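Ticket: black T-shirt folds coming out uneven
Opened by: Solange Caron
Opened: Apr 3, 2020
Product: Tasico folding guide, shirts and tops
Status: open, waiting on reply

Hello! I'm hoping somebody can help me with the fold for short-sleeved tops, as I've been at it for ages and I'm starting to dream about sleeves.

I bought the guide in October for the shop (we're a little place in Barville, mostly plain T-shirts and a few knitted things in winter) and it's been brilliant for jumpers. Stacks like a dream. The T-shirts are where it goes wrong. I follow the steps, sides in, sleeves back, bottom up, and what I end up with is a shape that's nearly a rectangle but leans to one side, as if it's had a long day. Put 6 of them in a pile and the pile leans too.

It's worst with black ones. I can't see the side seams against the rest of the shirt, so I don't know whether I've brought the edge in far enough until I turn the thing over. White and grey I can more or less manage.

What I've tried so far:

Ironing first. Helped a bit, but I'm not ironing a whole delivery.

Folding on the bed. Terrible, the cover moves along with the shirt.

Folding on the shop counter. Better, but it's shiny and the shirt slides as soon as I pull on a corner.

The Clastska board, the plastic one with the flaps. Fine for small and medium, then the large sizes hang over the sides and I'm back where I started.

Reply from Bastien Guérin

Hi Solange, thanks for such a thorough message (and I'm sorry about the leaning piles!). I think you've got two separate things going on, so let's take them one at a time.

First, the surface. A shiny counter is a pain with thin jersey. Put a big sheet of plain brown paper down and tape the corners. It gives a little bit of grip, and a black shirt shows up nicely on it, so you can follow the outline even when you can't find a seam. Leave yourself plenty of bare table all the way round.

Second, the neck. Step 5 in the guide says to line up the sleeves, and I've never liked that step, because sleeves are cut differently on every make. Use the collar. Find the label at the back of the neck, and treat that as your middle. Bring one side in, smooth it down, then bring in the other to match. If you see a crease running on a slant across the chest, the top layer has twisted and it's worth opening that side out again before you go any further. Pressing harder won't shift it, I'm afraid.

Pictures of a black top on the brown table: 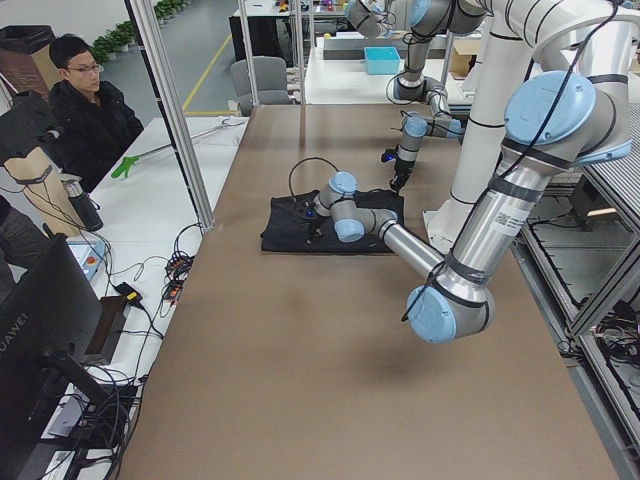
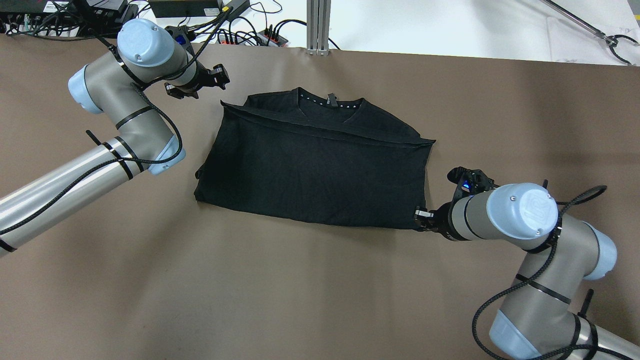
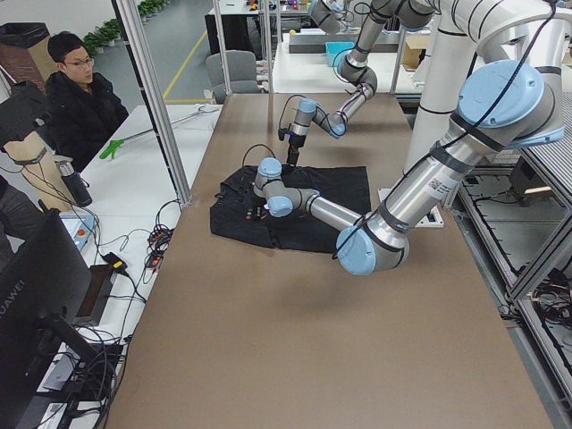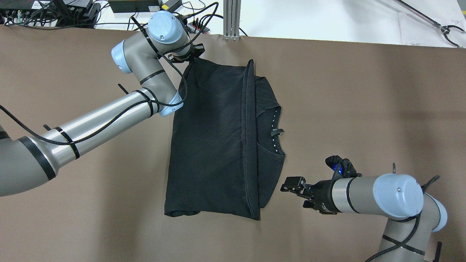
The other thing I'd watch is how you pick up a corner. If you pinch right at the very tip and lift, you gather the cloth into a little point and the rest of that edge gets dragged over with it. Take hold a bit further in, with your other hand flat on the shirt, and keep it low. I fold with my elbows practically on the table, which looks daft but works.

For the large sizes, leave the Clastska board in the cupboard and fold lengthwise by hand first, then in half, then in half again. You'll get a thicker parcel but a straight one. Let me know how you get on!

Bastien

Reply from Solange Caron

Oh, the collar! I've been ignoring it completely. I taped down some parcel paper this morning and did 11 shirts before we opened, and 2 of them still came out wonky, both from the Rey range, the ones with the wider neck. The others are sitting in a lovely straight pile on the shelf and I keep going over to look at it.

Is there something different I should be doing with a wide neck? The label sits lower and I'm not sure it's really in the middle of anything. I tried going by the shoulder seams and that was a bit better, but on the black ones I'm squinting again. Happy to post you one if it's easier to see it in person.

Also the tape is lifting at one corner of the paper, so if you've got a favourite sort, do say.

Solange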